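The stoppage at Bumside lasted most of an afternoon, and the fault behind it was in a cable. Domenica Kuster, who looks after the two-arm folding cell there, agreed to go through what happened. She had the service log open on her knee and checked it before she answered most questions.

The job is clothing: red and white sportswear, on a gray padded table, between two arms.
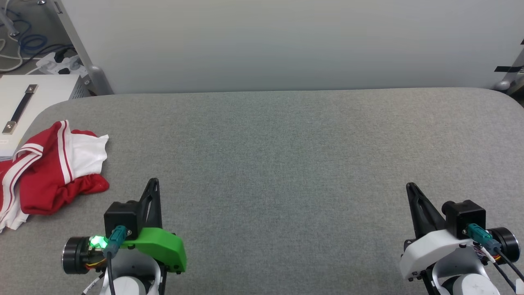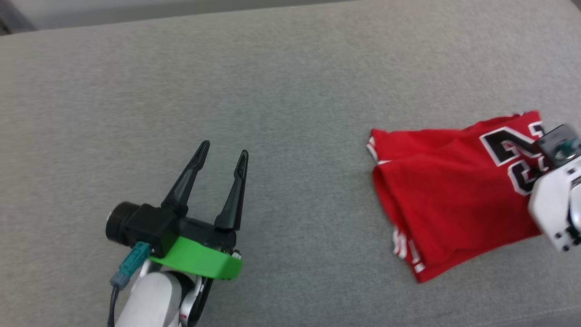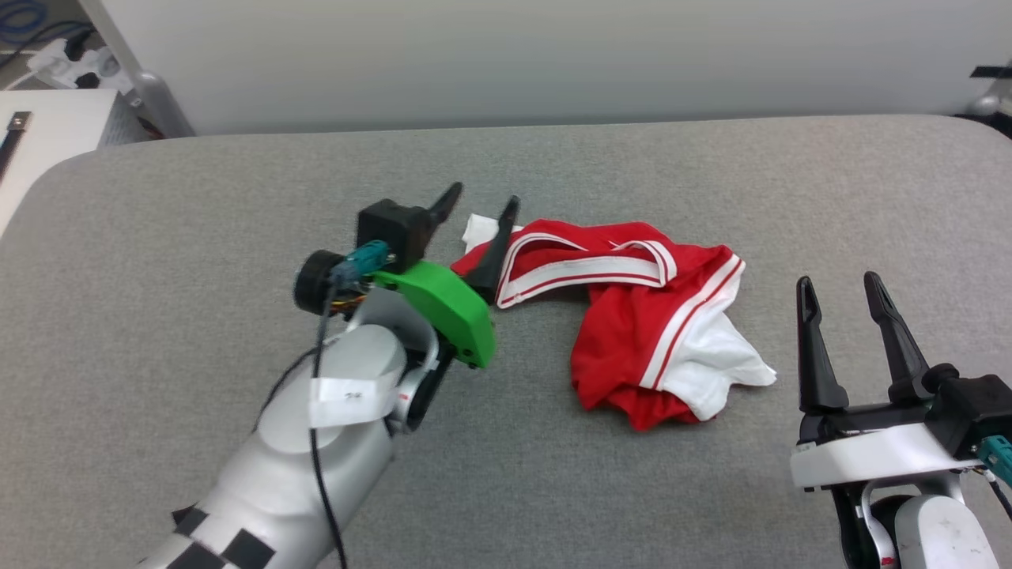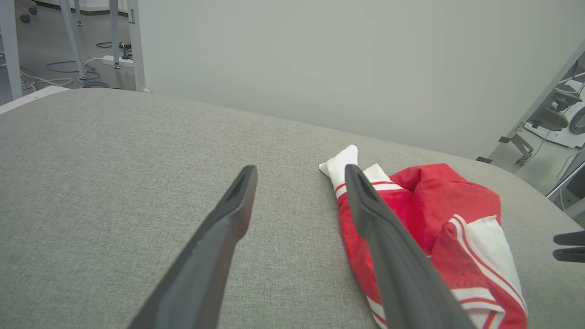

Wian Masilela would have called it a software fault, and for the first hour he did. The left gripper was reporting itself closed while it stood open, and the controller took the report at face value. It went on to the next step and lifted an arm that was holding nothing.

"That by itself is only a nuisance," Kuster said. "You get a shirt that stays where it was. The trouble is what the other arm does. It thinks its partner is up and out of the way, so it comes across."

On June 18, 2020 it came across and the two wrists touched. The current limit tripped and both arms stopped where they were. No one was inside the marked line. Kuster had been there a few minutes earlier, straightening a sleeve by hand, and she put that in the report as well.

The log showed 11 false closed readings over the shift. All of them came with the left wrist turned far over. She moved the wrist through its range with the power limited and watched the reading. Past a certain angle it dropped out, and the controller kept the last value it had received.

"I opened up the cable and one conductor was broken inside the insulation," she said. "From the outside you couldn't tell. I had looked at it in April and passed it."

The replacement came from Baumgartner and took 12 minutes to fit. She left more slack at the wrist and moved the first tie farther back. She then ran 37 cycles at reduced speed without a false reading before she let it go back to normal.

The larger change was in the controller. A missing reading now counts as a fault and stops both arms. Before, the old value could stand in for up to 2 seconds, a setting that had come over from an earlier cell at Bruleck. Kuster did not know who had chosen it.

"It was probably fine for one arm," she said. "With two, that's plenty of time to hit something."

She has also stopped reaching in during a pause. If a garment needs moving, the stop button goes in first and the restart is done from the panel. It costs a little time on each run.

The wrist cables are now on a replacement schedule, and the old one is in a bag in her desk drawer. She has asked for a second sensor on each gripper. That request is still open.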